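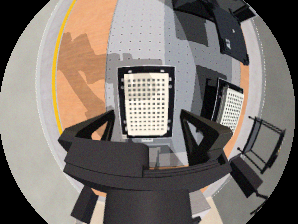 **Lorstead open day, Sunday, May 24, 2020: who watched?**

**pipettepusher**
I sat through the whole thing. Drolik showed their plate handling cell in simulation first, then took questions. The wrist view was up most of the time, so you got the 96-well layout and the gripper fingers on either side of it. Oranuch Ratanaporn ran the demo and Prapai Wannasri answered the chat. Anyone else?

**gantry_greg**
Watched the first half. Not sold. It's a simulator. I can make a plate go anywhere I want in a simulator. Last February they said there would be hardware at this one.

**pipettepusher**
They said hardware was "planned." I don't remember a promise.

**mlk_bench**
I liked that they used the wrist camera with the lens distortion left in. Most vendors give you a nice clean side view and you learn nothing about clearance. With this you could see gaps between the fingers and the holder with nothing gripped.

**gantry_greg**
Gaps in a model. Our holders vary enough that I re-teach positions every time we get a new batch. Did they say anything about tolerance?

**mlk_bench**
Prapai said they ran 468 picks with the holder position shifted at random, and 4 failed. All in sim. She said the failures were finger contact on the long side of the holder.

**gantry_greg**
So no real number.

**mlk_bench**
No real number, correct.

**wellread**
Question from someone who missed it. Does it need the Prorier scheduler or can it run on its own? We have Luangrath software on everything and I'm not switching.

**pipettepusher**
Somebody asked that. It runs on its own for single moves. For a full run you need a scheduler, and Luangrath support is "being looked at." I'd read that as no for this year.

**wellread**
Thanks. That rules it out for us.

**tdeck**
I disagree with Greg on the sim part. We built our last cell in sim for 6 weeks before anything got bolted down, and it saved us from putting the second rack where the arm couldn't reach it. I'd rather see a good sim than a video of one lucky pick.

**gantry_greg**
Fine for layout. I'm talking about buying it.

**tdeck**
They aren't selling it yet, are they?

**pipettepusher**
No price given. Oranuch said 400 people signed up and the recording goes out to everyone on the list. If you registered, check your spam folder. Mine landed there.

**gantry_greg**
Found it. I'll watch the second half tonight and post if there's anything on tolerance.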